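Subject: Re: [jolirer-mods] Barbu trailer pack won't load after the map update

> I updated the Clotumau map last night and now none of the trailers from
> the Barbu pack show up in the shop. The tractors are fine. The log has
> 115 warnings in it, all about missing textures. Do I have to start a
> new save? I'm on hour two hundred of this one and would prefer not to.

No, keep your save. I had the same fault in December and the farm came through with everything except two bales.

The map update changed the name of the shop category the trailers sit in. The Barbu pack still asks for the old name, so the game skips them. The texture warnings are a separate matter and were there before. You can ignore them for now.

## Before you change anything

Copy the whole save folder somewhere outside the mods folder. Do the same with the Barbu zip. If you have trailers parked on the Clotumau farm, unhitch them and leave them in the yard, empty if possible. Mine had grain in it and the load was gone afterwards. 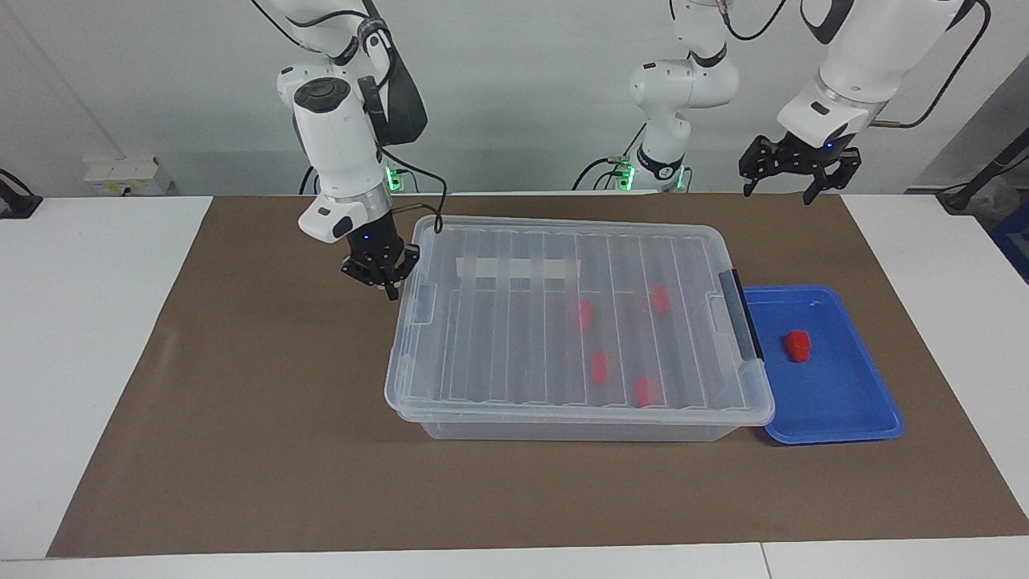

## The fix

1. Take the old Barbu zip out of the mods folder.
2. Download version 2 of the pack from the Jolirer file page. The one on the Skandel mirror is still the old build.
3. Put it in without unpacking it and keep the file name exactly as it is.
4. Start the game, tick the pack in the mod list and load your save.

The first load is slow. The log should come down to a handful of lines. The three-axle tipper is now under "Tippers" and costs more than 1,333 extra, which I think is a mistake in the price file, but it's easy enough to edit.

If the trailers still don't appear, send the log to the list as a text file, please. Screenshots of it are hard to read. Also say whether you run the Skandel seasons script, as I haven't tried the new pack with that.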